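How I Fix a Sticky Wooden Drawer

Thursday, July 28, 2022

It's the middle of summer, it's been muggy for weeks, and every drawer in my apartment has decided to swell up and fight me. The worst one is in the Otthorpe dresser I bought secondhand when I moved to Fovville. I used to just yank it. Then one morning in May I yanked it so hard the whole front came off in my hand, socks everywhere, and I figured it was time to learn how to do this properly.

I've done 8 drawers now and most of them took less time than finding the sandpaper. You don't need to be handy. You need a candle, some sandpaper (medium and fine), a pencil, a screwdriver, a rag, and a bit of wood glue if things are loose. I like the Gamage glue because the cap doesn't seal itself shut, but any wood glue will do.

Step 1: Take it all out

Empty the drawer first. I know, I know, but I've tried working on a full one and it's miserable. Pull it toward you until it stops, then lift the front a little and see if it slides free. Older drawers usually come right out. If yours has a little wooden stop at the back, reach in and turn it sideways, or tip the drawer down until it clears.

Small cabinets are easier than big dressers, so if you have one of each, start small and get your confidence up. You can carry the whole thing to the table and work sitting down, with a cup of coffee next to you – my favorite kind of repair!
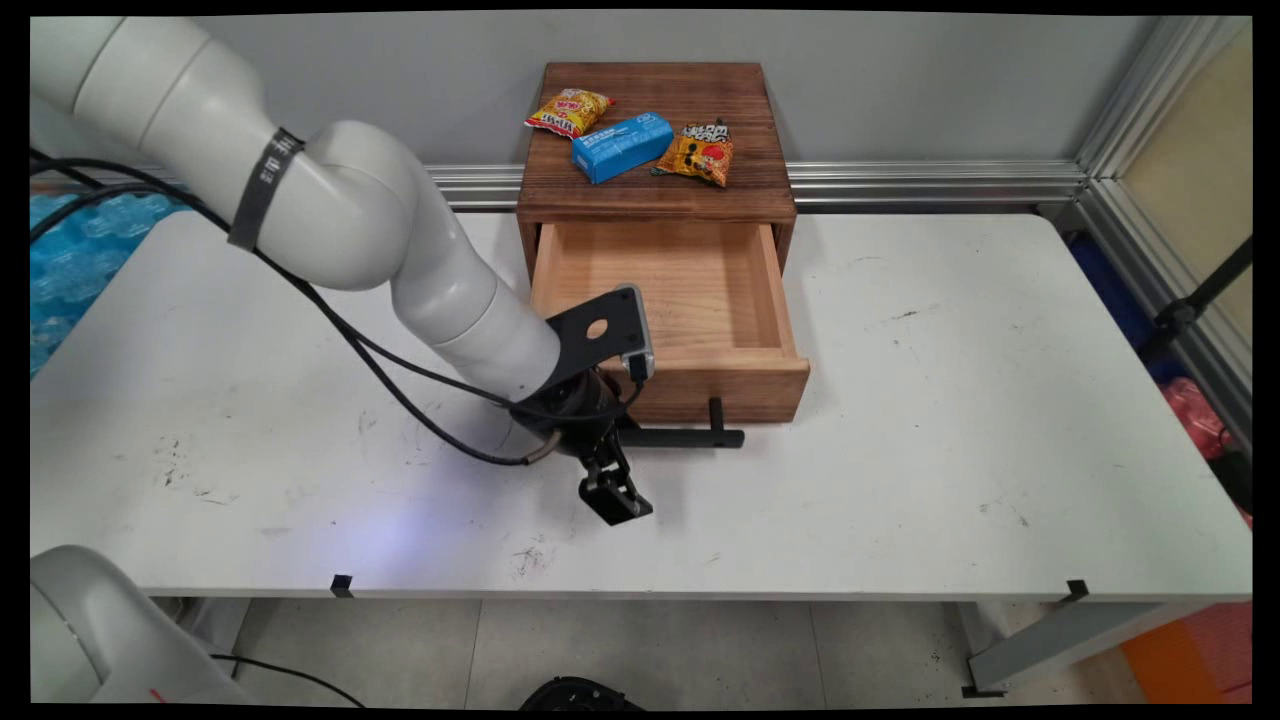 A small wooden cabinet with its drawer open.

Step 2: Find the rub

Look along the bottom edges and the sides of the drawer for shiny spots or dark streaks. That's where wood has been rubbing on wood. If you can't see anything, scribble pencil all along the edges, put the drawer back, open and close it a few times, and take it out again. Wherever the pencil has smeared or gone missing, that's your trouble spot. Chalk works too, and shows up better on dark wood.

Check inside the opening as well. I once sanded a drawer for an entire evening before I noticed a nail head poking up from the runner. One tap with a hammer and it was fine. I was not in a great mood.

Step 3: Clean before you sand

Wipe the runners and the drawer sides with a barely damp rag and let everything dry overnight. You'd be amazed at what collects in there. Mine had crumbs, a button, and a gray fluff I didn't look at too closely. Two of my drawers didn't need anything else after this.

Step 4: Sand a little, then try it

Wrap the medium paper around a scrap of wood so it stays flat, and go back and forth along the grain on the spots you marked. Do a few strokes, brush off the dust, and try the drawer. Then do a few more. It's very easy to take off too much when the air is humid, and then winter comes, the wood shrinks, and your drawer rattles around like a loose tooth. Finish up with the fine paper until it feels smooth under your thumb.

Step 5: Check the corners

Hold the drawer by two opposite corners and give it a gentle twist. If it wiggles, the joints are loose and it's probably going in crooked, which no amount of sanding will cure. Work some glue into the gaps, push the corners together, and hold them with clamps. No clamps? I used a belt and a bathrobe tie. Wipe off the squeeze-out right away, and measure corner to corner both ways to make sure it's square before the glue sets. Then leave it alone until tomorrow.

Step 6: Wax it

This is the fun part. Rub a plain white candle hard along the bottom edges, the sides, and the runners, then buff with a dry rag and slide the drawer in and out a bunch of times. Skip cooking oil (it gets gummy) and skip anything scented unless you want your T-shirts to smell like vanilla until Christmas.

If it still sticks after all that, look at the runners themselves. The bottom drawer on my Lekunberg nightstand had worn a groove so deep that the drawer was dropping and catching on the frame. I pressed 3 flat thumbtacks into each runner near the front, and it's been gliding over them ever since. Re-wax whenever it starts to squeak.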